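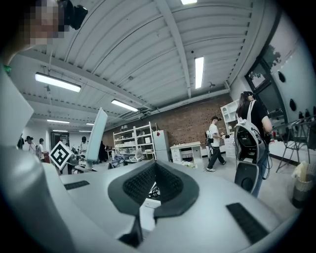
Desten Neighborhood Association – Streets and Licensing Group

1/ The city council has put out its draft rule on sidewalk seating. It's dated April 2019 and it's short, so please read it before the hearing. I've read it and I have some problems with it.

2/ There is no ban on outdoor tables. A few people have been posting that there is. What the draft does is make every cafe apply for a new permit, even if it already has one.

3/ The new permit costs $1,000 a year. The old one was paid once and stayed with the business. For a bakery with two tables out front, that's a lot of money for two tables.

4/ The draft also says all furniture has to come in by 9 p.m. No reason is given. I asked the licensing office for the complaints behind it and was told they are "being compiled."

5/ Meanwhile the crosswalk on Turkora Street still has no working signal. It went out in December. If the city has staff to check chairs, it has staff to fix a light. 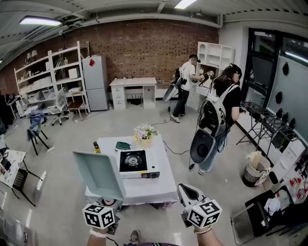
Low table with white cloth and portable gas stove

6/ Yamila Bustos went through the permit list last week. There are 163 businesses on it, and 12 of them have already closed. The city plans to mail the new forms from that same list.

7/ I agree with one part. Wheelchairs and strollers need room to get by, and some places on Ziółkowski Avenue don't leave any. But there's already a rule on that – section 3 of the street code. It needs enforcing.

8/ Mandla Xaba asked if renters of market stalls are covered. The draft doesn't say. I read it as no, but I wouldn't bet a stall on it.

9/ We've had this before with the sign rule and the awning rule. Both times people grumbled, paid, and stopped going to meetings. I did too.

10/ Written comments go to the clerk's office, paper or email. Say which street you're on and what you want changed. One page is plenty.

11/ Correction to post 4: furniture has to be in by 9 p.m. on weeknights and 10 on weekends. Thanks to those who wrote in.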